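Preparing Small Accessories for Donation, Storage or Resale
Drandby Community Reuse Centre - Household Guides

This guide sets out the recommended procedure for sorting, cleaning and storing costume jewellery and hair accessories. It applies to inexpensive items only. Pieces containing precious metals or valuable stones should be assessed by a qualified jeweller before any cleaning is attempted.

What you will need

A shallow box or lid, a soft cloth, a soft-bristled toothbrush, mild dish soap, two small bowls, cotton swabs and resealable bags. A plain or lightly patterned table covering is recommended, as dropped stones and jump rings are easier to find on cloth than on bare timber.

Step 1: Empty and spread out

Remove every item from its drawer, pouch or tin and place each one separately on the work surface. Chains that have become tangled should be set aside and worked loose with a pin once the remaining items have been dealt with. Do not pull on knots in elasticated pieces.
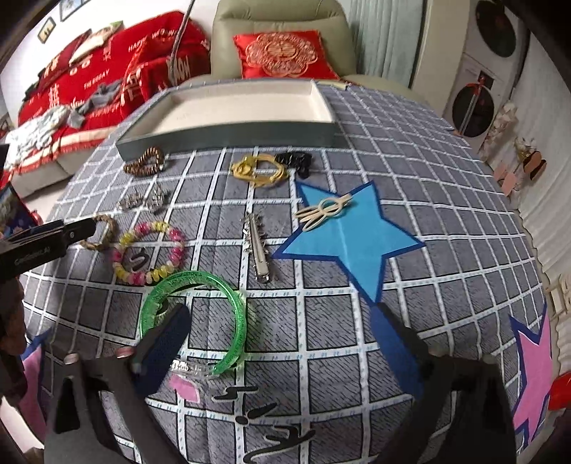 Hair clips and bracelets laid out on a tablecloth.

Step 2: Sort by material

Divide the items according to how they may be cleaned. The centre uses the following groups:

Plastic, acrylic and glass beads
Plain or plated metal
Glued stones, including rhinestones
Cord, rope, leather and fabric
Wood, shell and other natural materials

An item made of more than one material belongs with the most delicate of them. A metal bracelet with glued stones, for instance, is to be treated as a glued piece.

Step 3: Clean

Plastic and glass beads may be wiped with a cloth dampened in warm soapy water, then wiped again with clean water. Elastic should not be soaked. Plated metal is to be wiped with a barely damp cloth and dried at once; abrasive polishes will remove the colour along with the tarnish.

Glued stones must never be immersed. Use a dry toothbrush around the settings, followed by a slightly damp cotton swab where grime remains. Cord and fabric pieces may be washed gently by hand, provided the dye has first been tested on an inconspicuous area.

Allow all washed items to air-dry for 48 hours before packing. Residual moisture in a sealed bag is the most common cause of the green deposits seen by our intake staff.

Step 4: Check and group

Test each clasp and spring. Stretch each elastic piece gently and look for fraying near the knot. Items that pass may be grouped in a shallow container, with matching pairs kept together.
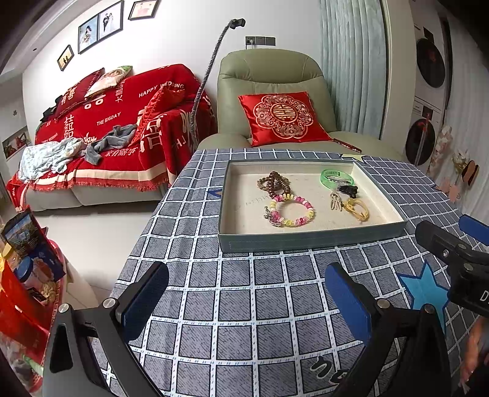
Can worn elastic bracelets be restrung at home?
Most can, using 0.8 mm stretch cord and a surgeon's knot - allow a generous tail and trim it only after the knot has been pulled tight.

Step 5: Pack and label

Place no more than 14 items in each bag and write the category on the outside. Bags intended for donation may be left at the Mbwambo Street counter from 11 a.m. Broken pieces are also accepted in a separate bag marked "Parts" and are passed to the craft room.

Enquiries regarding this guide may be directed to Arsalan Dhanial, Intake Coordinator.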